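About Prorkalero Cricket Club

We started out with two bats, a borrowed mat and a patch of grass behind the Grendska Street library, and I think most of us would still turn up if that was all we had! Jayanthi Pillai and Kenta Hosoda put up a notice asking if anyone fancied a game, and enough people did that they had to learn how to run a club in a hurry.

These days we have 60 playing members, from juniors who have just turned 7 to a few bowlers who would rather we didn't print their age. We put out two senior teams in the summer league, plus a friendly side (the Plemovs, named after our home ground at Plemov Park) for people who like their cricket with a long tea break.
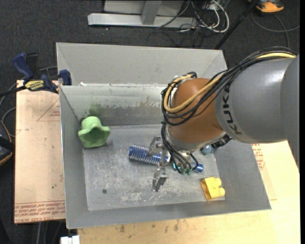

Hinata Ebihara looks after the juniors and has a gift for getting shy kids to call loudly for a catch. Dindo Malabanan coaches the seniors, keeps wicket, and will happily talk about footwork until the parking lot is dark.

New players are welcome from May onward, and you don't need your own gear or any idea of the rules. Come by at 6 p.m., ask for Kaede Koyama, and she'll find you some pads that fit.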